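The hot water went off at the start of July, which in Gretport is the wrong time for it. I'd been in the house four winters and had never looked at the tank. It sat in the cupboard behind the bathroom, it made a ticking noise at night, and that was the extent of our relationship.

The plumber's office told me over the phone that it was probably the lower element, and that on a tank that age they'd sooner replace the lot. The quote for a new electric storage unit came to $1792, installed, old one taken away. I asked for a day to think and they gave me until 4 pm.

What I wanted to know was whether I could fix the element and put off the decision until spring. The part costs $95 at Penton, the trade supplier out on the Trurnen road, and they will sell it to you over the counter. Fitting it is a different matter. It's licensed electrical work where I live, so I had to find an electrician willing to come out for a small job, and the first three I rang weren't.

The fourth came the next morning. He shut off the power, drained the tank through a garden hose into the yard, and had the old element out before I'd finished my tea. It was furred up so thickly that it had split along one side. We have hard water here and I'd known that in the way you know things from the kettle. I hadn't thought about it happening somewhere I couldn't see.

He also checked the anode, the rod that's meant to corrode so the tank doesn't. There was a bit of wire left and not much else. He said he could put a new one in but wouldn't promise anything about the state of the steel. I told him to go ahead.
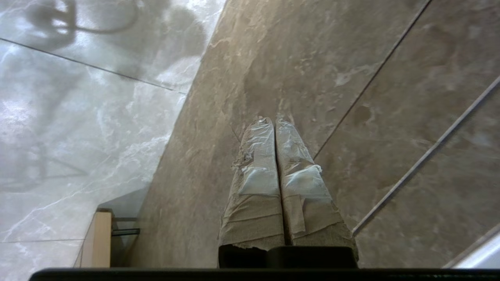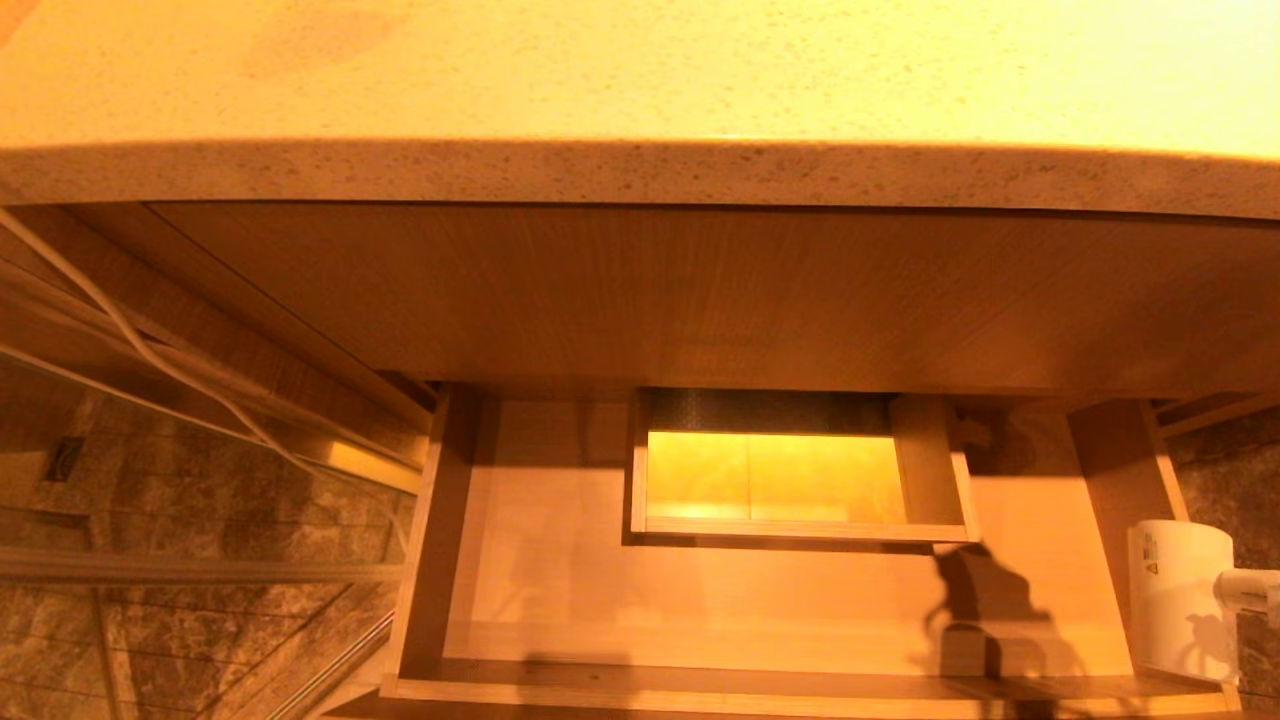

All up it was $610, with the element, the anode, a new thermostat and his time. That's a third of the replacement price for a tank that might last another five years or might let go next winter. I've gone back and forth on whether it was sensible. The argument for it is that I now have time to look into heat pump units properly, without someone waiting on the phone for an answer. The argument against is that $610 would have paid for a fair piece of one.

Talebi wrote in after I mentioned the repair in my last post, and disagreed with me. The gist was that once an anode is down to the wire the damage is already done, and that the money would have been better put straight into a new tank. The same comment went on: check the pressure relief valve while you're at it, lift the lever for a few seconds every six months, and if it keeps dribbling afterwards get it changed.

I hadn't been doing that either. I've done it now and the valve closed again cleanly.

A few things I'd note for anyone with an older tank. The date of manufacture is on the plate, usually low down on the side, and it's worth writing somewhere you can find it. Ask when the anode was last looked at — if you rent, ask the agent in writing. And get the price of the repair as well as the replacement before you agree to either.

The cupboard still ticks at night. The electrician said it's the pipes expanding against the timber and I could lag them if it bothered me. I've bought the foam but haven't cut it yet.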